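Small tips for fine dust in the home workshop

Dec 3, 2025

In our workshop in Sodirstead we sand wood almost every day, and the dust goes everywhere. I collected here what I learned in the cold months, when the windows stay closed.

Start from the top. Clean the shelves first, then the bench, and the floor at the end. If you do it the other way, you will sweep two times. I did it wrong for a long time.

Do not use compressed air indoors. It only moves the dust from one place to another, and into your nose. A vacuum with a soft brush is better, and for corners an old paintbrush held next to the hose works well. Wear a mask also for the cleaning, and not only for the sanding.

For painted surfaces take a cloth that is a little damp, then a dry one. Bare steel should get only the dry cloth – water leaves rust in the small scratches. Once a week I put a thin coat of paste wax on the saw table. I use Nurka wax from the hardware store in Kemeys, but any paste wax without silicone will do the job.

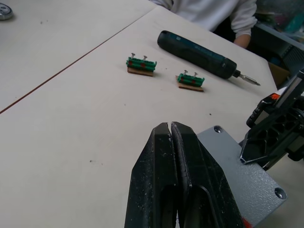 White specks and dust show up most on matte black parts.

Screw holes that sit below the surface collect dust too. A dry toothbrush takes out most of it, and a wooden toothpick takes the rest. Do this before you put the screwdriver in, or the tip will not sit deep enough and it can damage the head of the screw.

Empty the vacuum before it is full. Mine loses suction early, so I empty it after every 60 minutes of work. The filter I tap outside, against the wall, and I write the date on it with a marker. In January I will buy a new one.

Rags with oil or wax should never stay in a pile. Spread them flat outside until they are fully dry, or keep them under water in a metal can with a lid. Oily rags in a pile can start to burn without any flame near them.

Sandpaper I keep in a flat box with five dividers, from coarse to fine. Write the grit on the back of every piece before you tear it.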